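From: Gilles Bailly
To: narnar-readers list
Date: Saturday, July 30, 2022
Subject: Re: [narnar-readers] The Karppinen adaptation, book vs. series

On the list last night, Zindley wrote:

> I finished episode 7 and I don't see what people are upset about.
> The lighthouse chapters were slow in the book anyway. Cutting them
> lets the sister show up early, and she's the best thing in it.
> Has anyone here read the book twice? Does it hold up?

I've read it twice, the second time in February, before the series was announced. It holds up. My copy is the Clinberg paperback, 838 pages with the notes.

I agree about the sister. In the book she doesn't speak until chapter 11, and by then you've only heard about her from people who dislike her. On screen we meet her in the first ten minutes. That changes how the inheritance plot works - we're on her side before the will is read - but I think the writers knew that and used it.

I don't agree about the lighthouse. Those chapters are where the father explains why he sold the boats. The series gives that to the lawyer in a single line, and my wife, who hasn't read the book, missed it completely. She spent the next 2 episodes asking me who owned the harbor.

The ending is closer to the page than I expected. Only the letter is different. In the book he burns it unread, and on screen he reads half.

I put a longer version of this on my page, with the chapter-to-episode list people asked for. The top part is pasted below for those who get the digest.

**Karppinen, page to screen**

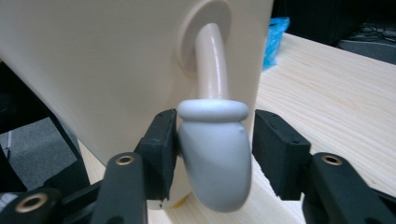 *7 min read*

The first question with a book this long is what to leave out. The series drops the lighthouse, the cousin's wedding and most of the court case. I missed the first, didn't notice the second, and was glad to see the third go.

The chapter list is at the bottom of the page. Corrections are welcome, on the list or off.

Gilles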